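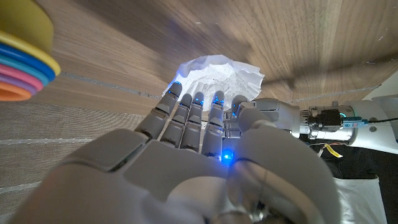
Filtro de papel, superfície de madeira.

11 de março

Escrevo à pressa, a água já está ao lume. Dormi mal, acordei antes do despertador e fiquei a ouvir o frigorífico. Levantei-me. Café, portanto.

Comprei filtros novos ontem na Drastilari, pacote de 20, brancos. Os castanhos da outra vez sabiam a cartão, por mais que os passasse por água quente. O Kobe diz que é mania minha. Talvez. Mas ele bebe solúvel, não conta.

Moagem: mais grossa um ponto. Ontem saiu amargo, demorou uma eternidade a passar e fiquei com aquela lama no fundo. Hoje tentar 265 de água e parar aí - nada de encher até acima só porque a chávena é grande. Dobrar a costura do filtro antes de o pôr, esqueço-me sempre e depois descai para um lado.

A Iveta vem às cinco buscar os livros. Ainda não os juntei. Faltam dois, um deve estar debaixo da cama, o outro emprestei ao Aslak em agosto e nunca mais o vi. Pedir-lho outra vez? Que vergonha, é o terceiro recado.

Limpar a bancada antes de ela chegar. A madeira tem uma mancha redonda ao pé do lava-loiça que não sai, já tentei limão, bicarbonato, tudo. Passar óleo no fim de semana, se me lembrar. Comprar óleo.

(Mais tarde)
O café ficou bom. Melhor que ontem, um bocadinho fraco no fim. Meio ponto mais fino amanha, e esperar mais na primeira água - uns 40 segundos talvez, estou sempre com pressa nessa parte. Bebi duas chávenas em pé, à janela, a segunda já morna.

Pagar a luz. Telefonar à mãe. Pôr o lixo lá fora, que hoje passsa cedo e

tocaram à porta, já volto.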